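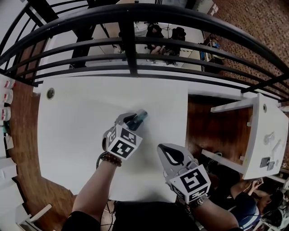

Bonjour à toutes et à tous, et merci pour vos messages sur le pain au levain du mois dernier (oui, j'ai lu les 40, et oui, je vous dois encore la recette au seigle !). Aujourd'hui je vous parle thé, parce que je n'ai pratiquement bu que ça depuis deux semaines.

Tout a commencé avec Yaqin Gu, qui m'a prêté sa petite théière en terre en me faisant jurer de ne jamais la passer au savon. Moi qui oubliais mon sachet dans le mug jusqu'à ce que ça devienne imbuvable, j'ai découvert qu'on pouvait infuser les mêmes feuilles 5 fois de suite – et que la troisième tasse est souvent la meilleure. La première, chez moi, part dans l'évier, juste pour rincer.

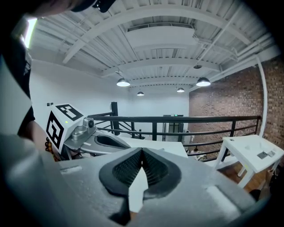 Deux pinces, un cube à motifs noir et blanc et un petit voyant vert.

Côté feuilles, j'ai goûté le oolong de chez Shao, très floral, presque beurré, et un thé noir fumé de la maison Pirik qui a divisé la famille. Mon fils trouve qu'il sent le jambon. Il n'a pas complètement tort, mais avec une tartine de fromage de chèvre, le matin, je vous assure que ça fonctionne !
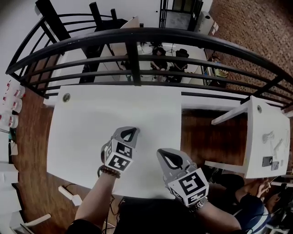 Mes petits réglages du moment

Pour le oolong, je mets 5 grammes de feuilles dans la théière de Yaqin, eau frémissante, vingt secondes pour commencer, puis dix de plus à chaque passage. Pour le thé vert, je laisse l'eau redescendre quelques minutes avant de verser (je n'ai pas de thermomètre et je ne compte pas en acheter). Et si votre eau est très calcaire comme la mienne, essayez une fois avec une eau de source peu minéralisée, la différence m'a vraiment surprise. 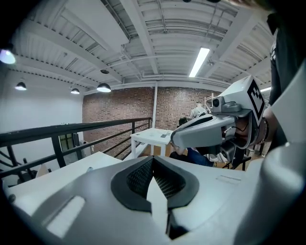 J'ai aussi testé les feuilles déjà infusées hachées dans une omelette, sur les conseils de Haoran Dong. Avec un thé vert bien tendre, un peu de ciboulette et du sel, c'est très bon. Avec le thé fumé, beaucoup moins, on a fini au restaurant.

Si vous avez une adresse pour des gobelets en grès pas trop chers, répondez à ce mail, j'en ai déjà ébréché deux. La prochaine fois, promis, le pain de seigle !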